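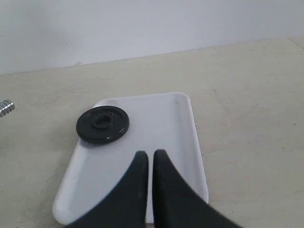 Pôle Énergie de l'habitat — Association Bidance, antenne de Nirnley

Purger et rééquilibrer un circuit de radiateurs avant la saison de chauffe

La procédure s'applique aux installations individuelles à eau chaude, en bitube, avec vannes thermostatiques et tés de réglage. Elle ne concerne ni les circuits monotubes ni les immeubles à chaufferie collective, pour lesquels il faut passer par l'exploitant. Période conseillée : septembre.

Matériel : clé de purge, tournevis plat, clé six pans, chiffon, récipient, deux thermomètres de contact.

1. Purge

Couper la chaudière et le circulateur, puis laisser refroidir le circuit. Relever la pression au manomètre. Ouvrir à fond toutes les têtes thermostatiques. Commencer par le radiateur le plus bas et le plus proche de la chaudière, finir par le plus haut et le plus éloigné. Desserrer le purgeur d'un demi-tour, attendre un filet d'eau continu, refermer sans forcer.

Compléter ensuite la pression à la valeur indiquée dans la notice de la chaudière. Si l'appoint doit être refait plus d'une fois par mois, rechercher une fuite ou faire contrôler le vase d'expansion.

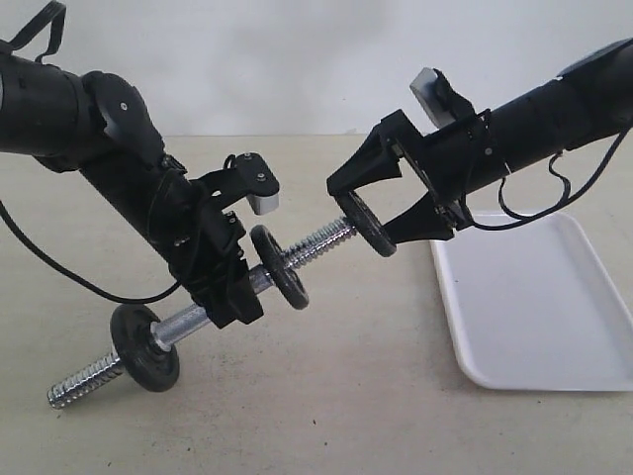

2. Équilibrage

Remettre la chaudière en service et attendre que la température de départ soit stable. Noter l'ordre dans lequel les radiateurs chauffent : les premiers sont suralimentés. Dévisser le capuchon du té de réglage, situé en bas du radiateur côté retour. Fermer complètement en comptant les tours, noter la valeur d'origine, puis rouvrir d'un tour sur les radiateurs proches et de deux à trois tours sur les plus éloignés.

Placer un thermomètre sur l'entrée et l'autre sur la sortie. L'écart visé est de 10 °C. Écart trop faible : fermer d'un quart de tour. Écart trop fort : ouvrir d'autant. Attendre 18 minutes entre deux corrections — le corps de chauffe en fonte demande davantage.
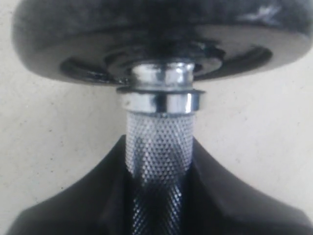
3. Réglage des têtes

Régler les chambres sur 2, le séjour sur 3. Dans la pièce du thermostat d'ambiance, laisser la tête ouverte à fond. Les repères varient selon les fabricants, et la notice prévaut.

Reporter les positions des tés sur la fiche de suivi. Les adhérents de Tolholm peuvent y emprunter les thermomètres, de 10 h à 18 h.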